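Standby load, outlet by outlet

Saturday, October 4, 2025

The electric bill for this apartment has a floor. When I am away for a week and the heat is off, the meter still advances, and it does so at a rate that did not match my estimate of what the refrigerator uses. I spent part of September measuring the difference. These are the notes, with the method first, as the method is where most of the published numbers go wrong.

The meter I used is a Trondix plug-in unit, the older version with the separate display on a cord. It reads true power, apparent power, power factor, voltage, and accumulated energy. Resolution is a tenth of a watt on the power screen. That is adequate for a television and poor for a phone charger, for reasons I will come to.

A plug-in meter has its own consumption, and it has an offset. With nothing plugged in, mine reads zero, but this means very little. Many of these meters suppress any reading below a threshold so that the display looks clean. To find the threshold I used a small incandescent night light as a fixed load and took a reading of it alone. I then plugged the night light and the device under test into the same short power strip, took a second reading, and subtracted. A device that shows zero by itself can show three or four tenths of a watt when measured this way.

The strip must be a plain one. A strip with a lit switch or surge protection adds a load of its own, and while this cancels in the subtraction, it makes the log harder to read later.

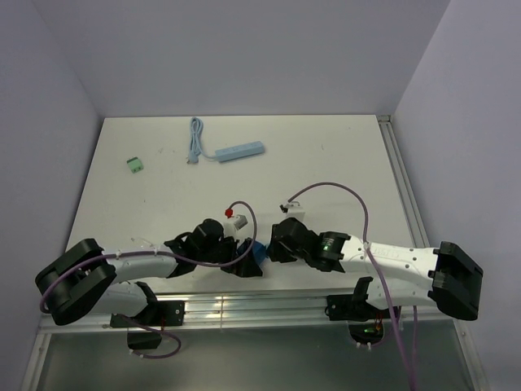 Instantaneous readings are the second problem. Anything with a switching supply draws current in short pulses when it is lightly loaded. Some supplies go further and enter a burst mode, where they switch for a few milliseconds and then rest. The display on the Trondix refreshes once a second and does not average well across bursts, so the last digit moves constantly. I stopped writing down the power reading for anything under two watts. I let the accumulator run overnight, divided the energy by the hours, and used that.

The accumulator has a resolution of its own. It counts in hundredths of a kilowatt-hour. A device drawing a fifth of a watt needs 50 hours to move the last digit by one. For the small loads I left the night light in the circuit the entire time and ran each test over a weekend. It was slow, and I ran out of weekends before I ran out of devices.

The third problem is power factor. Several people have posted alarming figures for chargers and set-top boxes that were plainly volt-amperes read off the wrong screen. A residential meter here bills true energy. A small supply with no correction can have a power factor of 0.3 or lower at light load, which makes the apparent power three times the real figure or worse. Check which screen you are on before you write anything down. I had to discard a page of my own notes over this.

Results, in order of size, leaving out the refrigerator.

The cable box was the largest. It drew nearly as much switched off as switched on. The front panel light changes and very little else does. There is a setting called deep sleep three menus down, and with it enabled the draw drops to under two watts, at the cost of a long startup.

The Gandura receiver was next. It is an old unit with a conventional transformer that stays energized when the unit is off. You can feel this by putting a hand on the top cover after it has been off all day. It now sits behind a switched outlet.

Third was the modem and the router together. I do not count these as standby, since they are doing their job all night, but they are part of the floor and belong in the total.

The desktop computer and its monitor were lower than I expected. The monitor is within rounding of zero. The computer is higher, and most of that was the USB ports staying powered in the off state. A firmware option turns this off. The option has an unhelpful name on my board and I found it by trying each one.

Then the small plug-in supplies. These get most of the attention in articles on the subject and deserve the least of it. With no phone attached, the newer ones could not be separated from the noise even with the night light method and a full weekend. The older ones, the heavy kind with a transformer inside, are a different matter. I had two of those still plugged in, one for a cordless phone I no longer own. Both were warm. 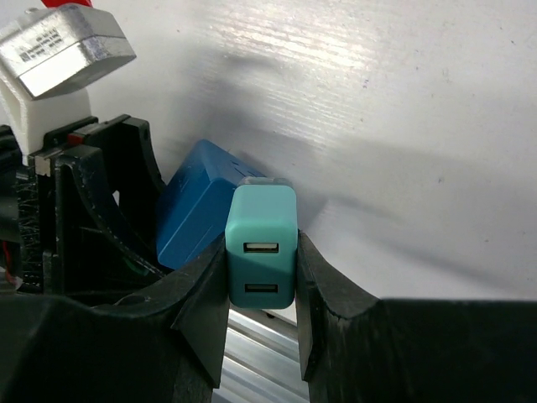
A two-port USB wall charger in teal.

If you want to sort a drawer of supplies without a meter, weight is a reasonable first test. A heavy one for its size is probably a transformer type. The label is a second test: a switching supply usually lists a wide input range, and a transformer type usually lists a single voltage. Touch is a third, after an hour plugged in with nothing attached. None of these gives a number, but the number is only needed if you are going to add things up.

Adding things up: the floor in this apartment, without the refrigerator, came to 53 watts. Over a year that is a little over 460 kilowatt-hours. After the changes above, the same sum is less than half of what it was, and what remains is mainly the modem, the router, and a smoke detector circuit that I am not going to touch.

The refrigerator was measured separately for a full week, as it cycles, and the defrost heater runs on a schedule that a one-day test can miss entirely. The weekly figure was above the yellow label by a margin I would put down to the kitchen being warm. I will repeat the test in November with the same food load, or as near to it as I can manage.

A few loose ends. I have not measured the oven clock or the thermostat transformer, as both are hardwired. A clamp meter would handle the first. The Dehghan clamp I borrowed reads in steps too coarse for either, and clamps report current only, which returns us to the power factor problem.

I also have no good figure for the doorbell. The transformer is inside the hall closet wall behind a painted-over plate, and the building would have to open it.

The raw log is a text file with one line per reading: date, outlet, device, hours, energy. The outlet numbers refer to a sketch of the floor plan that I still have to redraw, as the bedroom outlets are numbered twice.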